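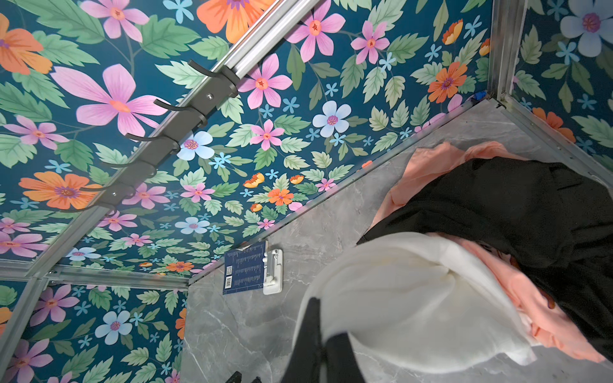 Figure 7.1 Hooks, floral wallpaper and a marble-patterned floor, with three garments on the floor.

Chapter 7
The Hook and the Floor: Storing Clothes in Small Spaces

Every student of interiors eventually draws a beautiful row of hooks. The row is evenly spaced, the fixings are specified, the finish has been agonized over, and in the rendering there is usually one linen coat hanging on it, belonging to a person who owns one linen coat. Then somebody moves in.

Figure 7.1 has six hooks and three garments, a ratio most hallway designers would be delighted to have. The garments are on the tile. Readers who share a home with anyone between the ages of four and forty will not need this explained, but it is the central problem of the chapter and we are obliged to take it seriously.

In Chapter 6 we looked at closed storage: wardrobes, drawers, and the deep cupboard that swallows a winter parka in December and gives it back the following winter. This chapter deals with open storage at the scale of the alcove, the mudroom and the back of the door. The hardware is cheap and the drawings are simple. The behaviour is where marks are lost.

Three ideas run through the chapter. The first is reach, meaning the height and depth at which a person will hang something without having to think about it. The second is landing, the place where a garment goes when it leaves the hand. In a well-planned entry, reach and landing occur at the same spot. In a great many others the landing is the floor, which is large, always available and requires no aim. The third is crowding. A rail 80 centimetres long can be fitted with as many hooks as the client will pay for, and past a certain point each extra one simply gives the coats something else to shove against.

We also have to talk about decoration. Pattern has had a long quarrel with storage. A bold floral wall, with pink flowers the size of saucers on a teal ground, is a pleasure to look at and a poor background for finding a hook in a hurry, particularly a dark one. Hang five coats in front of it and you have paid for wallpaper you can't see. Leave the hooks bare and the wall looks splendid, at the expense of the floor. Section 7.3 offers several compromises, none of which your client will like at first.

The case study in Section 7.4 follows the refit of the Salameh building, where Yesenia Usuga was given an entry alcove, a budget of $4,000 and a family of five who had described themselves in the brief as "pretty tidy." Her survey notes are reprinted with the floor plans. Pay attention to the entry for the bench, which was intended for sitting.

Before you read on

Stand at your own front door with a tape measure. Record the height of each hook and what is on it. Next, record whatever clothing is within 30 centimetres of the floor, including anything draped over a boot. Do not tidy first. Bring the sketch to class, as you will need it for the exercise at the end of Section 7.1.

Key terms: reach, landing, crowding, open storage, mounting strip, projection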